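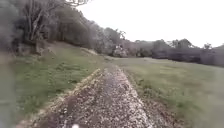

Trindade Opens Bids for Second Stage of Hoten Trail

TRINDADE, 21 March 2025 - The Trindade Parks District is accepting bids for the second stage of the Hoten Trail, a walking and cycling route that will link the north side of town with the public land at Hoten Meadow. Work is scheduled to begin in June.

The second stage covers drainage, signs, benches and a new trailhead on Mill Road. The trailhead will have parking, a drinking fountain and a bike rack. Two of the parking spaces will be reserved for drivers with disability permits.

"People have asked us for a way to get to the meadow without walking on the shoulder of the county road," said Benedito Camargo, director of the Trindade Parks District. "The first stage gave them part of that. The second stage takes care of the road crossing, which is the part we hear about most."

The crossing at Mill Road will be marked with painted lines and a push-button flashing light. The speed limit will not change. Drivers should expect short delays on Mill Road while the light is being installed, and the district will post those dates on its website once a contractor has been hired.

The district has set aside $225,000 for the work. Of that amount, $120,000 comes from the county recreation fund and the remainder from the district's capital budget. No increase in the parks levy is planned.

Design work for the second stage was done by Dramero, a landscape and civil engineering office. The plans were revised after a public comment period in which the district received 374 written responses. Most dealt with parking, dogs and lighting. As a result, the trailhead lot was moved farther from neighboring homes, and overhead lights were dropped from the plans. Dogs will continue to be allowed on the trail on a leash.

Zodance, an outdoor equipment retailer with a store in Trindade, is donating the benches and the bike rack. The company will also pay for a map board at the trailhead.

Sections of the trail may close for short periods during construction. Hoten Meadow will remain open to visitors, and the picnic area can still be reserved through the district office. Groups of more than 300 people need a separate event permit, as they do now.

Contractors can pick up bid documents at the district office during business hours or request them by mail. Bids must be sealed and marked "Hoten Trail Stage Two." Late bids will be returned unopened. The contract will be awarded at a regular public meeting of the district board.

About the Trindade Parks District

The Trindade Parks District manages parks, trails and sports fields in Trindade and the surrounding area, including Hoten Meadow.

Media contact: Benedito Camargo, Director, Trindade Parks District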